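Search posts Search Clear

Okay friends, a thread on moving my mother's sourdough starter across three states, for everybody who asked 🧵
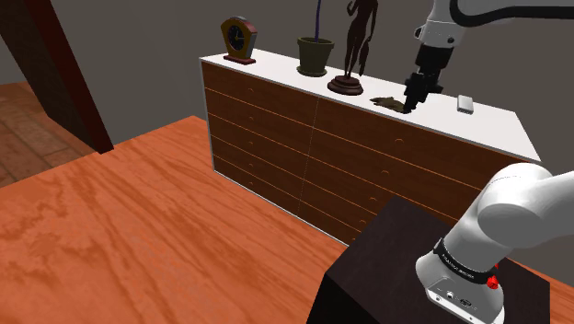 How long can a starter go without being fed? Mine has done 12 days in the fridge and come back fine, though it sulked for a day or two and needed a couple of extra feedings before it would lift a loaf.

So before you pack anything, feed it thick. I mean really thick, like a stiff dough you could roll into a ball. A stiff starter eats its flour slower, and it won't slosh all over your good cooler (ask me about the trip through Grullberg, or please don't, the back seat still smells like beer).

Leave room in the jar! Mine was a third full and it still climbed up to the lid by lunchtime. Set the lid on loose and put the whole thing in a mixing bowl with a dish towel tucked around it.

I also dried some as a backup. You smear it thin on parchment, let it sit out till it snaps, and crumble it into an envelope. I mailed one envelope to my cousin in Flastow and she had bread going 6 days after it landed in her mailbox, which made me cry a little at the kitchen sink.

New water can throw it off. Ours out here smells like a swimming pool, so I fill a pitcher the night before and leave it on the counter. The first loaf was a brick and the second was almost a loaf, and we ate both of them with plenty of butter.

If yours is looking gray and sad after a move, give it a spoonful of rye and a warm corner and don't toss it yet. I'll post Mom's pancake recipe for the extra tomorrow, once I can read her handwriting.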